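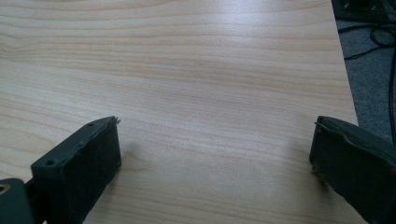
Győző Vincze wants to know if oil is safe on a light wooden tabletop, or if it will turn yellow. He works at it every day and wipes it only with a damp cloth.

Szűcs
Oil makes pale wood darker — always a little. Try it first on the underside and wait until October.

Ivach
I used wax on mine. Fine.

Comments

demmont70: Wipe along the grain, please, never across.

Plakumico: Which wax was it?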